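I finally gave in and sorted my books by size! I had the tall ones lying flat on a shelf since February, with the paperbacks stuffed in sideways on top, and every time I wanted something from the bottom the whole pile came down on my foot.

What got me going was a box with compartments. I love a compartment. The panels slot into each other, so you can stand a few books up in one section and they don't drag all the others over when you pull one out. My friend Haiyan Su swears by cookie tins for the same job (she keeps her entire Kovgate map collection in them), but try getting a hardcover into a cookie tin.

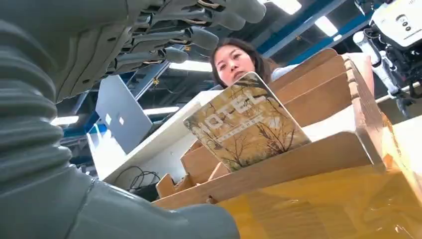

Anyway, I started with travel and novels set in hotels, which for me is pretty much one category. I have 24 of them! Some came from the library sale in Cornolbridge, where I once went in for a birthday card and came home with 8 paperbacks and a cake stand. The longest is 522 pages and I have read it twice — once on a train and once with the flu, and it was better with the flu.

I don't mind if a book leans a little. I used to pack them in tight so they'd stand up perfectly straight, and then I'd tear the top of the spine getting one out. Now I leave a finger's width in every section and it's so much nicer to browse.

Next up is poetry, which is all skinny little things that vanish between the big ones. If you have a trick for those, please leave it in the comments. I'm starting on them tonight after dinner!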